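**Workshop notes: sorting out the old towers**

The PC refurbishing bench at Drornum has been busy since the clocks went forward. We were given a batch of desktop towers when the Tullden office closed, and most of the Saturday sessions have gone on opening them up, cleaning them and deciding which are worth keeping. Charalambos Raptis has been running the bench and asked for a few points to be passed on to members who have a machine of their own at home that could do with the same treatment.

Start with the power. Switch off at the wall, pull the mains lead out of the back, then hold the power button in for a few seconds. Lay the tower on its side on a firm table with the open side facing up. Carpet is a bad place for this job. Touch bare metal on the case before you reach in, and again whenever you have walked away and come back.

Dust comes next. A soft paintbrush and a can of air will shift most of it. Hold the fan blades still with a finger while you blow them out. Do the filter at the front as well, if there is one - plenty of the older cases have none.

Take a photo of the cables before you unplug any. Older towers carry a lot of them, and the power leads, the data leads and the thin wires from the front panel all end up in the same space around the drive bays. 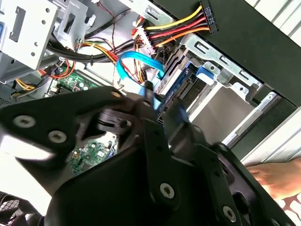 Drornum Newsletter | Issue 154 | page 9

Some makers print a label on the plug itself, and "HDD P6" is one you may come across. It is a help when you put things back, but don't count on every lead having one. The blue cable with the loop in it is SATA, which carries the data. A drive needs both a power lead and a data lead, and a forgotten one is the first thing to check if the machine starts up but can't find its disk.

Drive cages differ from one make to the next. Some have plastic clips and some use screws. Try a clip gently before you lean on it, as old plastic can snap and the spares are hard to find. Keep any screws in an egg box or a jam jar lid, with those from the drives kept apart from those for the case. They look much alike but the threads are often different.

If you are giving a computer away, wipe the drive first or take it out and keep it. We can do this at the bench while you wait, though a large drive may take most of the morning.

We are short of SATA cables, the longer ones especially, and would be glad of any spare. Monitors we can't take at present. The store room is full until the Choo collection in August.

The bench is open on Saturdays from 9 until noon, side door, Drivmont entrance. Please bring the mains lead with the machine.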